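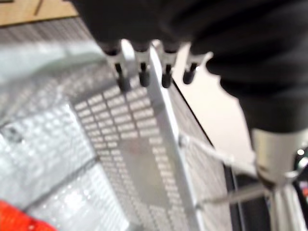

Gallery: the Orkar picking service at our Tabrizi store

Welcome, and thank you for stopping by! Sultness has been renting out the Orkar picker to grocers since July, and so many of you wrote in asking what a working session looks like that we finally sat down with a pot of tea and put together this page. The service costs $1698 a month, setup and training visits included, and it takes us 11 days from your first call to get going (a little longer if your aisles are narrow, but do ask anyway). 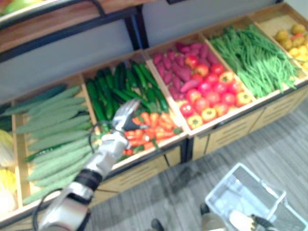 At the vegetable bins, with the left hand over by the carrots and the right one down in the clear basket. We're awfully fond of this display, what with the tomatoes and peppers and that great heap of green beans!

Davoud Khosravi wrote to us that his own shop has had the service for four months and he'd sign up again, though he does wish the evening support line stayed open past eight, and he would like a smaller plan for stores that send out fewer than 200 orders a week.

We hear you, Davoud, and a smaller plan is in the works under the name Finivon. Prices will go up on this page as soon as we have them, and if you'd like to come by the Tabrizi store and see a session for yourself, mornings before 10 are best.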